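Offene Tür bei Furkness: Ein Nachmittag zwischen Greifern und Kunstblumen

Die Firma Furkness hatte für den 13.10.18 zum Tag der offenen Tür eingeladen. Auf der Einladung standen ein Vortrag, ein Rundgang durch die Halle und eine Vorführung mit anschließendem Ausprobieren. Angemeldet waren 63 Besucher, die am Eingang in Gruppen eingeteilt wurden. Ich kam in die zweite Gruppe und hatte deshalb noch Zeit für einen Kaffee.

Den Vortrag hielt Dennis Blackburn, der bei Furkness die Versuche mit Greifern leitet. Er sprach Deutsch mit leichtem Akzent und kam schnell zur Sache. Im Projekt Statum geht es um Handgriffe, die sich schlecht in feste Bahnen programmieren lassen: Dinge aufnehmen, die weich sind, die nachgeben oder die bei jedem Mal etwas anders liegen. Starre Teile aus einer Kiste zu nehmen, sei in vielen Betrieben längst Alltag, sagte er. Ein Strauß Blumen sei dagegen eine Aufgabe, an der man eine Woche sitzen könne.

Deshalb lässt man die Bewegungen zuerst von Menschen vormachen. Die vorführende Person hält in jeder Hand einen Greifer und erledigt damit die Arbeit, die später eine Maschine übernehmen soll. Aufgezeichnet wird, wohin sich die Greifer bewegen und wann sie sich öffnen und schließen. Aus vielen solchen Durchgängen wird dann ein Modell trainiert. Für eine neue Aufgabe plant Blackburn zunächst 100 Durchgänge ein, danach wird entschieden, ob es mehr sein müssen.

Nach dem Vortrag ging es in die Halle. Der Arbeitsplatz war schlichter, als ich erwartet hatte: ein runder Holztisch, Regale, Bürostühle, Betonboden. Einen Schutzzaun gibt es an dieser Stelle nicht, weil hier noch alles von Hand geführt wird.

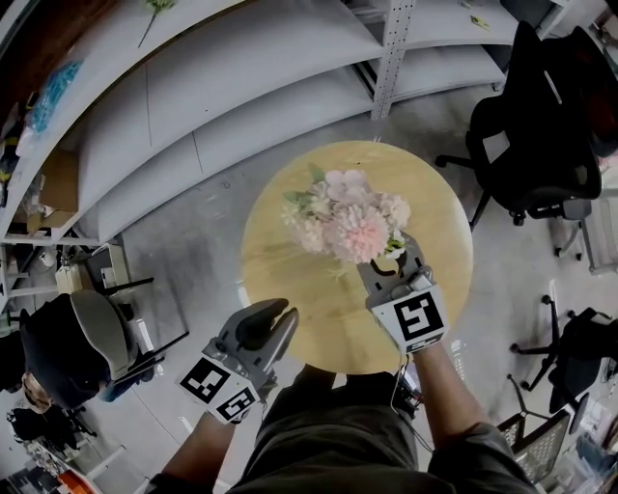 Mit Kunstblumen arbeitet das Team aus praktischen Gründen. Sie welken nicht, man kann sie immer wieder verwenden, und trotzdem sind Blüten und Blätter nachgiebig genug, um einen Greifer vor Probleme zu stellen. Fasst man zu weit oben an, drückt man die Blüten zusammen. Fasst man zu weit unten an, kippt der Strauß beim Anheben weg. Die quadratischen schwarz-weißen Muster an den Greifern sind Marker, über die sich Lage und Drehung im Raum bestimmen lassen. Ein Besucher neben mir hatte sie für Inventaraufkleber gehalten.

Danach durften wir selbst an die Greifer. Ich war überrascht, wie ungewohnt das ist. Man sieht genau, was man greifen will, spürt aber kaum, wie fest man zudrückt. Mein erster Versuch ging daneben, beim zweiten hatte ich den Strauß in der Luft - allerdings mit den Blüten nach unten. Blackburn nahm es gelassen. Neue Leute brauchen nach seiner Erfahrung zwei Tage, bis ihre Aufnahmen brauchbar sind. Schnelligkeit ist dabei zunächst nicht gefragt, wichtiger sind ruhige Bewegungen ohne Zögern.

Der Rundgang führte weiter zum Auswerteplatz. Die Software heißt Onow und wurde im Haus geschrieben. Auf dem Bildschirm lief ein Durchgang aus dem April, daneben zwei Kurven für die Öffnung der beiden Greifer. Eine Mitarbeiterin zeigte, wie sie Anfang und Ende einer Bewegung festlegt und fehlerhafte Stellen kennzeichnet. Das geschieht bisher von Hand und ist nach ihren Worten der Teil, der am meisten Zeit kostet. Fehlversuche werden übrigens nicht alle gelöscht, ein Teil davon bleibt zum Vergleich im Bestand.

In der Fragerunde wollte jemand wissen, wann so etwas in einer Gärtnerei stehen werde. Eine Jahreszahl nannte Blackburn nicht. Mit dem Verpackungsbetrieb Jaiswal sei man im Gespräch, dort gehe es aber um Beutel und Kartoneinlagen. Blumen blieben vorerst eine Übungsaufgabe. Auch nach den Kosten wurde gefragt, dazu gab es nur die Auskunft, dass die Handgreifer der billigere Teil der Ausrüstung seien.

Etwas knapp war die Zeit zum Ausprobieren, mehr als zwei Versuche pro Person waren nicht drin. Wer nur einen fertigen Roboter bei der Arbeit sehen wollte, kam an diesem Nachmittag nicht auf seine Kosten. Für mich hat sich die Fahrt gelohnt. Parkplätze gibt es hinter der Halle, die Zufahrt ist allerdings schlecht ausgeschildert.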